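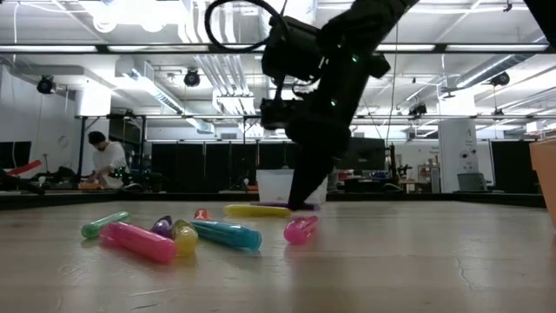
Clear broths at batch scale: speaker notes

Opening (keep short)

The talk covers clear beef and chicken broths only. No cream soups, no purées, no instant powders. If someone asks about miso, take it at the end.

Say what I mean by clear: you can read the bottom of a white bowl through a full serving. Colour is a separate matter. A dark broth can be clear and a pale one can be cloudy.

The recipes come from the Skestex kitchen, scaled up twice for the Kwofie lunch counter. Both kitchens use the same stockpots, so the times can be compared. The salt levels can't. Kwofie salts in the bowl.

Part one: bones and blanching

Start in cold water. Bring up to a boil, hold for a few minutes, drain, rinse each bone under the tap and scrub the pot before anything goes back in. The scrubbing gets skipped most often, and the ring left on the wall of the pot goes straight into the second water.

Knuckle and neck for body, a smaller share of marrow. Too much marrow gives a thick fat layer that traps steam and pushes the pot into a boil while the surface still looks calm.

Chicken: backs and feet. Feet need the nails off. Blanch chicken for less time than beef.

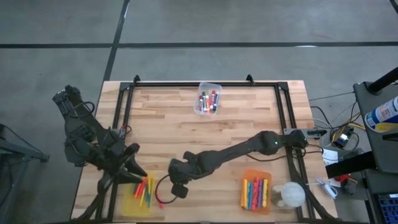 Leave the onions and ginger out until the first skim is done. They float and get in the way of the ladle. Char them dry, on a rack or straight in a heavy pan, and scrape off the loose black skin. Some bitterness is fine. Flakes of carbon are not, and they pass through most sieves.

Part two: temperature

Slow down here. Most of the questions last time were about this section.

Target is 94 degrees, measured in the middle of the pot and not at the wall. At that point there should be a bubble here and there. A rolling boil breaks the fat into droplets small enough to stay suspended, and no amount of straining gets them back out.

Lid off, or on with a wide gap. A closed lid will take a steady pot to the boil without any change at the burner.

Top up with hot water only. Cold water stalls the pot and the usual response is to turn up the heat, then forget to turn it down.

Mention tonkotsu in one sentence: there the boil is the method and the cloud is wanted. Then move on.

Part three: spices

Toast whole spices in a dry pan, coriander seed first, then star anise and cinnamon, cloves last. Bag them. They go in for the final hour. Left in from the start they turn the broth brown and medicinal.

Hukell sells a ready-filled spice bag. It works, but it is heavy on clove for chicken. Take a few out if using it. 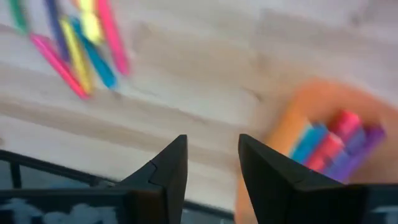

Fresh chilli does not go in the pot. Its heat builds as the broth reduces, and the last bowl of the service ends up hotter than the first. Put it on the side, sliced, with lime.

Part four: straining and chilling

Ladle off the top, do not pour. Coarse sieve, then damp muslin. Leave the last 2 centimetres in the pot and use them for something that doesn't need to be clear.

Chill in shallow trays with ice under them. Lift the fat once it has set, and keep a little back to return to the bowl at service. Broth with all the fat removed tastes thin even when the gelatine is right.

Figures to read out: the Kwofie trial in January covered 200 bowls. 177 passed the white bowl test at the counter. The failures came from one pot, which had been covered during the lunch rush.

Render keeps the pot logs. If anyone wants the sheet, they should leave an address at the desk.

Questions

Likely ones: pressure cookers (clear enough if the pressure drops by itself, cloudy if it is vented), egg white rafts (they work, they take some flavour with them), freezing (yes, without the noodles, and bring to a full boil before serving).

Stop at half past three. The room is needed.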